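Wurkolard Releases Katamard 2 for Two-Handed Demonstrations

22 April 2024

Wurkolard today released Katamard 2, its software for turning hand-held gripper demonstrations into training data for robot arms. The new version lines up the left and right gripper tracks on one clock and flags gaps before an operator starts the next take. 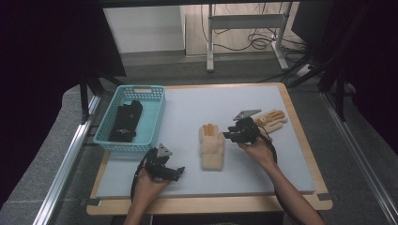

Soft items such as gloves were the main test material. "Cloth hides its own edges, and the old tracker lost it as soon as one gripper passed in front," said Souad Lamrani, head of perception. Checking a session of 60 takes now needs about 34 minutes on a standard workstation.

Katamard 2 is available to current license holders at no charge. A planning module is due in September.

Press contact: Ataberk Gezer, Wurkolard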